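Notes on collecting pick-and-place demonstrations, part two

02/04/2023

The first part covered the arm, the mount and the wiring. This part is about the data. I have now recorded 3050 demonstrations on one table, thrown out a fair share of them, and retrained the policy 5 times. Most of what follows is procedure.

The setup has not changed since last fall. One arm, one fixed camera, a wood tabletop, and a drawer of household objects that I draw from before each session. Teleoperation runs through Stesier, which logs joint positions and gripper commands next to the video. I picked it over Alline for one feature: Stesier stamps each camera image when it is captured, and Alline stamps it when it is written to disk. With a busy disk the second method drifts, and the drift is not constant, so it can't be corrected afterward with a single offset.

An episode is one object moved from one place to another. I start recording with the arm at its home pose and stop when it has returned there. Early on I stopped at release to save space. The policy trained on those episodes would open the gripper and then hover over the object, sometimes closing on it again. It had never been shown what to do next. Recording the return fixed this and made each file a little longer.

Layouts are the part I got wrong for the longest time. In October I was placing objects by hand and believed I was placing them at random. When I plotted the start positions, 65 percent of them fell in one half of the table, the half nearest my chair. The policy had learned the same preference and reached for that half even when the target was elsewhere. I now generate a layout with a short script, which prints a position and a heading for each object. I set them down by eye. The placement error is a few millimeters and does no harm.

Orientation needs the same treatment. A cup looks much the same from any side if it has no handle. A long, thin object does not, and the grasp has to turn with it. For anything long, the script now draws headings evenly from the full half circle. Before that change, nearly all of my long objects lay parallel to the table edge, because that is how a person puts down a pen.

Clutter is set per session. Objects that are not the target stay on the table and count as part of the layout. Demonstrations with a bare table are faster to record, and I have a few hundred of them, but a policy trained on those alone fails as soon as a second object is near the first.

Speed turned out to matter more than I expected. Danuta Kozłowski drove the arm for several sessions and is quicker than I am. Her motions are also smoother. Mixing her episodes with mine gave a policy that changed pace partway through a reach, in some cases stopping short above the object. I resampled everything to a common average speed, which removed most of the problem. The operator is now a field in the metadata, and I would advise adding that field on the first day. 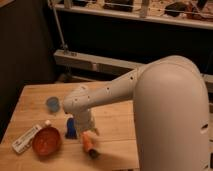

Should failed grasps be kept in the training set? It depends on whether the operator recovered. If the gripper misses and the next attempt succeeds, I keep the whole episode, as it shows the policy how to get out of a bad state. If the episode ends with the object on the floor or untouched, it goes into a separate folder and is used only for training the success classifier.

Labels are written right after each episode, while I still remember what I meant to do. They are one short sentence naming the object and the destination. I tried labeling in bulk at the end of the day with Kiani and had to discard 38 episodes where I could no longer tell which destination had been intended.

Next on the list is a second camera position. The exporter does not handle two video streams yet.

Comments (3)

telska_user
Do you resample the gripper command too, or only the joints? Interpolating an open/close signal gave me half-closed values all over the set.

Reply from the author
Only the joints are interpolated. The gripper takes the nearest earlier value. I had the same half-closed values in the first export.

mbrandt
Would like to see the layout script if you are willing to post it — ours still puts things on top of each other.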